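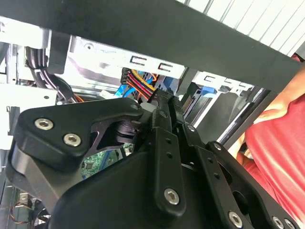
**Handout 7: Learning contact-rich insertion from demonstrations**
Course: Robot Manipulation II. Notes by Rohani Ong, revised in March.

## 1. Task

The running case for this unit is the Wemholm drive-swap task. The arm handles a 3.5-inch hard disk between a fixture plate and a drive bay in an open desktop tower. The tower lies on its side so that the bay can be reached from above. The disk travels with its blue plastic carrier, and the carrier, not the disk, sets the tolerances.

The task is split into four phases:

1. Approach and grasp.
2. Transfer over the chassis.
3. Alignment above the bay. The policy must infer the pose of the carrier in the fingers, because the grasp is not repeatable. Most failures start in this phase. 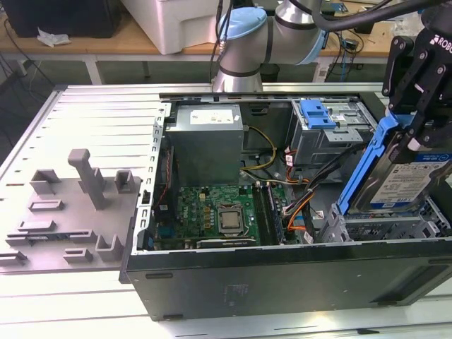 4. Insertion and release. Contact forces dominate. Position control alone jams the carrier.

## 2. Observations and actions

Two views are used: a fixed view of the workspace and a view from the wrist. Actions are end-effector velocities plus a gripper command, predicted in chunks of 20 steps. Joint torques are logged but withheld from the baseline policy.

The fixed view locates the chassis and the fixture plate. It resolves the bay poorly when the gripper is over it.

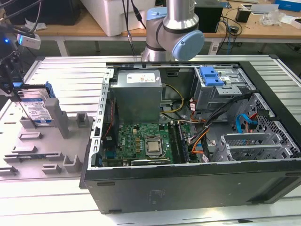
*Fig. 7.3. Fixed view, disk upright in the fixture plate, arm behind the tower.*

The wrist view has the opposite problem. It shows the carrier at close range, but the fingers take up much of the image and hide the contact points. Hutapea's occlusion mask (Handout 5) is applied before encoding.

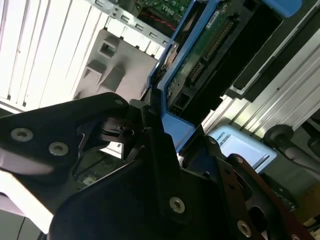 *Fig. 7.4. Wrist view, carrier and drive circuit board beyond the fingers.*

## 3. Data and result

The training set has 2461 demonstrations. Evaluation used 234 trials with the chassis shifted and rotated between trials. The baseline (Nidance, both views, no force input) completed 129 of them.

Removing the wrist view caused most of the losses in phase 3. Removing the fixed view mainly hurt phase 1. Slamet Chin's variant, Ferno, adds a force channel in phase 4 only and leaves the earlier phases unchanged. It is covered in Handout 8.

## 4. Points to note

- A trial counts as complete only if the carrier is seated and the gripper has opened.
- Regrasps are allowed. They are not counted as failures, which flatters phase 1.
- Cables near the bay are not modeled. A snag is scored under the phase in which it occurs.

## 5. Before the next session

Derive the chunk-overlap weighting from Section 2 of Handout 6 for the chunk length used here. State what happens when contact occurs in the middle of a chunk. Bring the derivation on paper.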